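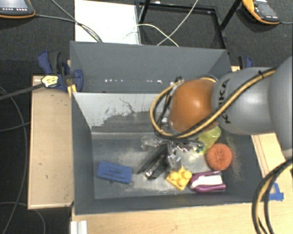

Service Plumber, Water Treatment and Drains — Yeoman Home Services

Yeoman is hiring a full-time service plumber to join our water treatment and drain crew. We're a shop of 34 people, we look after homes in town and out along the county roads, and we're busier than we've ever been. If you like working with your hands and you like people (and their basements), we'd love to hear from you!

What the work is like

Most of our calls fall into two piles. The first is water treatment: softeners, iron filters, under-sink systems, pressure tanks and the occasional stubborn well pump. The second is drains: kitchen lines, main lines, floor drains that back up every spring, and camera inspections for people buying a house. You'll do both. We used to split the crew down the middle and everybody got bored, so now we mix it up and the days go faster.

You'll start at the shop at 7:30 a.m., load your van, and head out to your first call. A normal day is three to five stops. We book with real drive time between them, so you won't be eating lunch at a stop sign. Softener installs usually get a half day to themselves, and if a job grows into something bigger than we quoted, you call in and we move things around.

Thursday mornings we all eat breakfast together at the shop before anyone rolls out. Somebody brings up a strange job from the past week and we pick it apart. It's one of the best hours of the week, and new people are welcome to talk from day one.

The gear

You get your own van, stocked, with your name on the key. We run Hekon drain machines and Trellura softeners, and if you've never touched either one, we'll teach you. Scheduling and invoices are done on a tablet with Vernico — it took us a while to warm up to it, but now there's no paper to turn in at night. Bring your own basic hand tools. We pay a $500 tool allowance every year, and you can spend it on what you like as long as it ends up in the van.

What we're looking for

A journeyman license, or enough hours that you'll be sitting for the exam soon. If you're still short, apply anyway and tell us where you stand. We pay the exam fee.

A valid driver's license and a clean enough record for our insurance.

You can lift a bag of salt all day long and carry a drain machine down a set of stairs with a partner.

You can explain to a homeowner what's wrong, what it'll cost and what can wait. This one matters a lot to us. We don't pay commission and we don't want anyone sold a softener they don't need.

Experience with wells is a big plus. So is Spanish.

Pay and benefits

Hourly pay depends on your license and experience, and we'll tell you the number in the first phone call. Overtime is time and a half. Health and dental start after your first month, there's a retirement match, and you get paid holidays plus two weeks of vacation to begin with. On-call rotates through the whole crew, and every on-call week pays an extra $300 whether the phone rings or not. Boots and uniforms are on us.

Your first few weeks

For the first three weeks you'll ride with one of our senior plumbers. After that you'll have your own route, with easier calls at first, and someone is always on the other end of the phone. Several of our best people came from new construction and had hardly done any service work, so please don't let that stop you.

How to apply

Send a resume, or just a few paragraphs about what you've done and what you want to do more of, to Evie Pearce, our service manager. You can use the form on this site or drop it off at the front counter in Suite 118, weekdays until 4 p.m. Evie reads every one herself and will get back to you either way.

We'll have one phone call, one visit to the shop, and then a paid ride-along day so you can see the work up close before you decide. We're hoping to have someone started by May. If you need to give your current boss more notice than that, tell Evie and we'll work with it.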